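# Tirkau: a README for the bag notes

Hello, and thanks for opening this. Tirkau is a folder of notes on thin plastic bags and what people put in them. I started it because my kitchen drawer had got to the point where it wouldn't shut, and I wanted to know which bags were worth keeping (I still have most of them, so draw your own conclusions). It grew from there, and Vaida Raudsepp talked me into tidying it up enough for other people to use.

This is the second version, put together on Apr 1, 2023. The first one was a single spreadsheet with the colours spelled three different ways, and I'd rather you didn't go looking for it!

## What's in the folder

- bags.csv, one row per bag, 300 rows
- contents.csv, what went in each one, in plain words
- knots.txt, my notes on tying, twisting and pinching
- photos, a small one, still being sorted

Every row in bags.csv has a colour, a rough thickness (thin, middling, stout), whether you can see through it, and how it was closed. I've kept the words as ordinary as I could. "See-through" means you could name the thing inside from across a table. "Cloudy" means you can tell there's something in there and what sort of colour it is, and that's your lot. Ursina Wieser thinks there ought to be a third word between those two, and she may be right, but I'd have to go back over the lot.

The contents column is the messy one. Bread rolls, potatoes, socks, a sponge, half an onion. I wrote down what I'd have said to somebody in the next room, so you'll find "bun" and "roll" and "bap" all in there and they may well be the same thing. Search for all of them.

## Holding a bag by the neck

Most of knots.txt is about this, and it's the part I like best. A light bag gathered at the top and held up will hang in a long droopy shape, with the weight pulling one corner lower than the rest. Whatever's inside slides to the bottom and the top goes into a bunch of little creases. If you're going to tie it, that bunch is where you start.
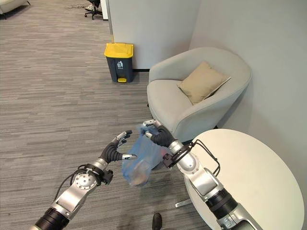 **Should I squeeze the air out before I tie it?**

For bread, a bit, but go gently or you'll flatten it. For anything soft like socks I press out as much as I can, and the bag takes up far less room in the drawer.

After that comes the twist. I give it two or three turns and then a loose overhand knot, low enough that it can be picked undone with a fingernail. Clementina Azevedo does hers with a clip and has never torn a bag open in her life, whereas 38 of mine are marked "ripped at the knot" in the closing column. I left those rows in. They're useful if you want to know what not to do with a thin one.

## Things I know are wrong

Blue is a mess. I've got pale blue, light blue and "bluish" and I couldn't tell you the difference now. The thickness column is done by feel, mine, at the kitchen counter, so don't go building anything serious on it. And 10 rows have no contents at all because I forgot to write them down before I'd put the shopping away.

The Plirnico rolls are all filed together at the end of bags.csv. They came in one go in March and I never got round to mixing them in.

## Using it

Help yourself. Copy it, chop it up, fix my spelling. If you do sort out the blues, please send them back to me, I'd be over the moon.

Comments

Helju Rätsep: I store my rolls in a cloudy one with the neck just twisted and tucked under, no knot. Is there a row for that?

Zane Mockus: Row for "pinched" and row for "twisted" overlap a lot in the closing column. I merged them in my copy and it was much easier to sort.

Vaida Raudsepp: Three spellings of beige too, by the way. Sorry.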